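Progress report to the Bramis fund, second period
Friday, August 19, 2016

**Project:** Reading groups for adult learners, Plundon and Uketti
**Prepared by:** Sneha Sengar

We said in May that we would report on attendance, on reading gains and on whether the Bartoš workbook is worth its price. I can give you a firm answer on the first, a weak one on the second, and an opinion on the third.
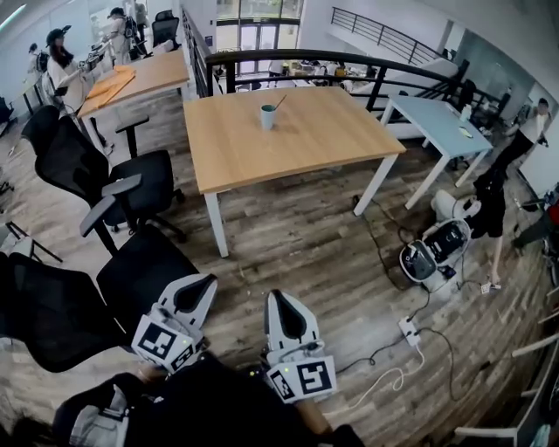
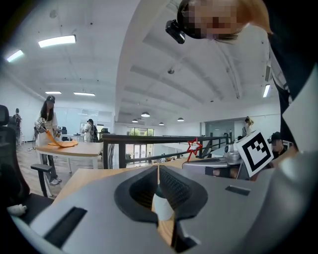
Bimla Garg read a draft of this report and thinks I am too hard on the numbers. Her view is that adults who left school early and now turn up every week to read aloud in front of strangers have already gained something, and that a test score was always going to miss most of it. I take the point. I also notice that the grant agreement asks for reading gains and doesn't mention turning up, so I have left the draft mostly as it was.

## Attendance

We enrolled 173 learners across the two towns. That figure looks good in a summary and I would ask you not to lean on it. Enrolling means filling in a card. Some people filled in a card and never came, and a few filled one in at each town. We have now taken the duplicates out of the register, and the figure above is the cleaned one.

We run 16 groups. Four of them have trouble, all in Uketti, and all in the evening. The bus timetable changed after we had set the hours, and the last bus now leaves before the session is over. Learners either skip the final part or stay home. Moving the start earlier helps those without jobs and shuts out those with them. We have not solved this. Shorter sessions twice a week have been suggested, but that doubles the bus fares, and I doubt people will pay them.

Morning groups in Plundon are steady. I don't know how much credit we can take for that, as the library there ran a morning class before we arrived and many of the same people simply carried on with us.

## Reading gains

Learners took a short test when they joined and again after 12 weeks. Most scores went up. Before anyone puts that in a newsletter:

- The second test used the same passages as the first. People remember a passage they struggled with.
- Learners who had dropped out didn't sit the second test, and I would guess they were the ones finding it hardest.
- Tutors marked their own groups.

I raised the first problem at the planning stage and we went ahead anyway to save money. For the next period I want new passages and tutors marking one another's groups. Neither costs much. Until that is done, I would describe the gains as possible.

## The Bartoš workbook

The tutors like it. It is tidy, the print is large and the lessons come in a sensible order. My trouble is that the early units are built on stories plainly written for children, with the ages of the characters changed. Several learners said so. One woman in Plundon brought in her tenancy letter and asked to work on that instead, and her whole group spent the session on it. The tutor apologized to me afterward for going off plan. I told her to do it again.

I am not convinced that we should renew the license for all groups. We could buy a smaller number of copies for the beginners and let the others work from letters, forms and newspapers.

## Spending

We are under budget on travel and over on printing. The travel underspend comes from tutor visits that were canceled, so please don't read it as thrift. The printing overspend is ours. We ordered the register cards before agreeing on what should be on them and had to order them again.

## Next period

We will settle the Uketti hours, replace the test passages and decide on the workbook. I had planned to add new groups as well, and the original proposal promised them. I would prefer to hold off until we can say whether the present ones are working. If the fund needs the new groups for its own targets, please tell us soon, as we would have to start looking for tutors.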